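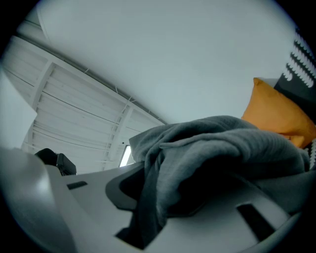

소파 위 회색 천과 그리퍼. 오렌지색 쿠션이 바로 뒤에 있어요.

2월 들어 Marmont 핸드 그리퍼 세트를 쓰기 시작했는데, 쓰다 보니 하고 싶은 말이 자꾸 늘어나서 결국 글로 남겨요. 양손용 두 개에 어깨 하네스, 케이블까지 한 상자에 들어 있고 저는 838달러에 샀습니다. 싸다고는 못 하겠어요. 주문 버튼 앞에서 한참을 망설였고, Maltley 쪽 대여 서비스도 꽤 진지하게 들여다봤거든요(거기는 최소 3개월이라 포기했어요).

우선 손에 쥐는 느낌은 마음에 들어요. 하우징이 매끈한 흰색이고 모서리가 둥글둥글해서 오래 잡고 있어도 손바닥이 배기지 않더라고요. 다만 천을 다룰 때는 요령이 좀 필요합니다. 컵이나 상자는 첫날부터 척척 집었는데, 얇고 구겨진 천은 욕심내서 많이 물면 한 덩어리로 딸려 와서 펴기가 더 어려워져요. 끝만 살짝 물고 반대 손으로 받쳐 주는 게 제일 나았어요. 이틀쯤 지나니까 저도 모르게 그렇게 하고 있더군요.

녹화는 174개까지 쌓았고 그중 48개를 지웠습니다. 대부분 제가 너무 빨리 움직여서 그랬어요. 설명서에 천천히 하라고 분명히 적혀 있는데 마음이 급하면 그게 참 안 돼요. 업로드 프로그램 Vastia는 무난한 편이고, 파일 이름을 한꺼번에 바꾸는 기능만 있었으면 정말 좋겠네요! 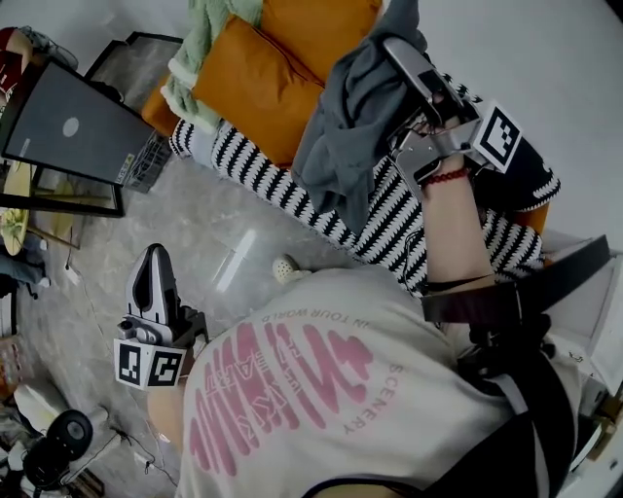

Brijesh Singhal 님은 지난 글 댓글에서 하네스를 꼭 한 칸 더 조여 보라고 하셨어요. 본인은 Vashisht 제품을 쓰다가 넘어왔는데, 끈이 느슨하면 팔을 뻗을 때마다 어깨가 당겨서 금방 지친다고요. 그리퍼 자체보다 끈 조절에 시간을 더 들였다는 말씀도 덧붙이셨고요.

그래서 저도 조여 봤더니 허리 숙이고 소파 쪽으로 작업할 때 훨씬 편했습니다. 케이블은 여전히 거슬려요. 양쪽에 하나씩 늘어지니까 자리를 옮길 때마다 발밑을 보게 되는데, 집게로 하네스에 묶어 두는 방법을 시험해 보는 중이에요. 다음에는 수건 개기를 해 볼 생각이고, 교체용 손가락 패드도 주문해 놨으니 오는 대로 또 적을게요.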